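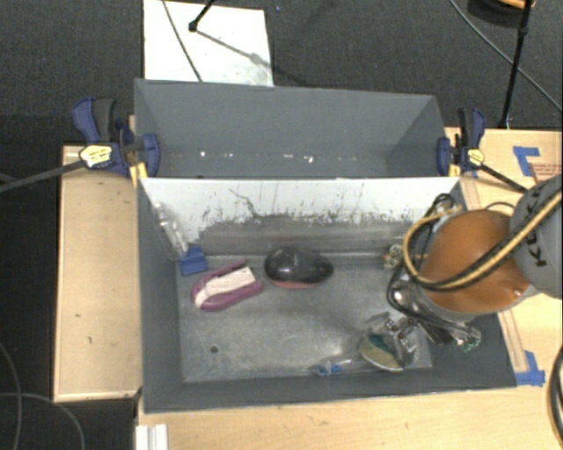
Two gray bins on a wooden tabletop.

Servers & Hybrid Cloud > Backup and Restore

Nightly backup to cloud storage "succeeds" but the restore is short

flistom_ops
We run Altolard on a small cluster in the Flistomholm office and push a copy to cloud storage every night. The console says 94 GB protected. I did a test restore on Thursday and got 54 GB back. No errors in the log, green check marks all the way down. Support says the difference is "deduplication" and closed the ticket. I don't buy it. Dedupe should shrink what's stored, and the files I restore should still be full size, right? Version is 4, all patches on.

Riku Kaneko
You're right not to buy it. Restored data comes back at full size or it isn't restored. My guess is the agent is skipping open files and logging that at a level the console hides. Turn logging up to verbose, run one job and search for "skipped". We had 21 virtual disks passed over that way while the dashboard stayed green. Then compare file counts on both sides, and ignore the GB figure. I have never seen two screens in that product agree on it.

sutter_dave
just switch to Tulik, never had a problem with it

Riku Kaneko
Have you ever restored from it?

sutter_dave
not yet

flistom_ops
Verbose log is full of "skipped, in use". Reopening the ticket.

Related
Snapshot job stuck at 4 percent
Does Tulik support on-premises storage targets?
Moving Altolard to a new host without losing history

Contact us | Terms | Back to top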